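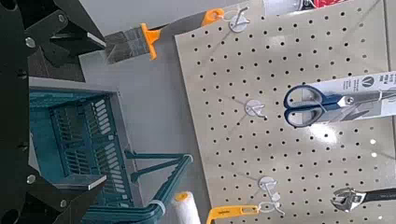

The storage unit is the second home of people who can't keep up with the first. Mine is on the edge of Brurkeck, behind a tire shop, and costs 70 dollars a month. I took it in May for a few weeks, while we painted the hall. The hall has been yellow for three years.

Varnetti, the company that owns the place, has 368 units there and a waiting list. You would think the town was full of antiques. Walk down the row on a Saturday, when the doors are up, and what you see is exercise bikes, crib parts, and boxes marked MISC in a confident hand.

My own unit holds a dining table too big for any room I have ever rented. There is also a bread machine -- a gift, with all its paperwork -- and my tax returns from a job that no longer exists. I visit them every other month or so, move two things to reach a third, and drive home without it.

A man two doors down has fitted his out with a rug and a lamp that runs on batteries. He reads the paper in there. I used to find this sad, but lately I have been looking at the price of rugs.

Varnetti wrote last week to say the rent goes up in the new year. The letter offered a larger unit at a discount, with room for future needs. I have put it on the fridge, under the magnet from the paint store, and I am told I have until Friday to decide.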